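Field Robotics Software, Part B
Handout 4: From camera image to a drivable path
Knut Ruppert

What you need before this handout: the coordinate frames from Handout 2, and a working installation of Dagdag on your own computer. If the replay tool does not start, please solve this first. You will not be able to do the exercises on paper.

1. Where we are in the software

The mower platform Ullance runs four programs at the same time. The camera driver delivers images. The perception program, Kindlow, gives every pixel a class. The planner, Sturnico, takes the result and searches for a path. The controller turns the path into wheel speeds. Last time we looked only at the controller and assumed that somebody gives us a good path. Now we go one step back and ask where the path comes from.

Kindlow knows four classes: ground, obstacle, sky and unknown. Students often want to add more classes in the first week, for example one for trees and one for cars. For planning on a lawn this helps very little. The planner must stay away from both, and it uses the same safety distance of 2 meters for both.

2. The horizon as a first check

On flat ground and with a level camera, the horizon should be a nearly level line in the image. We can compute its expected row from the camera height and the pitch angle, and then compare it with the row where the sky class ends. If the two differ by more than 30 pixels, Kindlow sends a warning and the planner reduces the speed.

Please remember that the sky class does not end at the true horizon where trees stand in front of it. A large crown that rises high above the horizon would pull the estimate upward, so we take the median over all image columns and not the mean. With an open field this works well. Between two hedges it does not work, and the check must be switched off in the configuration file.
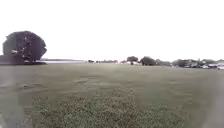
A second difficulty is brightness. Under an overcast sky the upper half of the image is almost white, and a light surface far away on the ground can get the same gray value as the sky. A simple threshold will then mix them. Kindlow therefore looks also at the position in the image: a bright region with dark pixels directly above it is never accepted as sky, it becomes unknown.

3. Texture changes with distance

Grass close to the camera shows single tufts and small light flecks. The same grass farther away looks smooth. It is one material, but for the classifier these are two very different inputs. In the first version of our training set most of the labels were in the lower part of the images, and the result was that Kindlow marked far grass as unknown. We added 2000 labeled patches from the middle distance and the problem became much smaller.

Also thin objects need care. A pole can be only a few pixels wide when it is far away, and the smoothing filter can remove it completely. This is acceptable at a long distance, but the filter must not be applied in the near zone. Look in the file for the parameter near_zone_filter and leave it on 0.

4. From pixels to the grid

Each ground pixel below the horizon is projected to the ground plane. Rows close to the horizon cover many meters of ground, so a small pitch error there becomes a big position error. For this reason we use only cells up to 30 meters. Everything behind this limit is drawn in the Dagdag window, but Sturnico does not read it.

Blurred areas at the image borders are a separate matter. Use the border mask there. Masked pixels are unknown, and unknown cells have a high cost, though they are not forbidden. If you make them forbidden, the robot will often refuse to start – I see this in the exercise every year.

5. Exercise

Start Dagdag with the April recording and turn on the class overlay. Change the pitch offset in steps of 2 degrees and write down when the horizon warning appears. Then repeat the run with the mean in place of the median, and mark the columns which cause the difference.

Send me your configuration file together with one page of text. Screenshots are welcome, but please write under each one which parameters you used. The cost function of Sturnico follows in Handout 5, so keep your grid files.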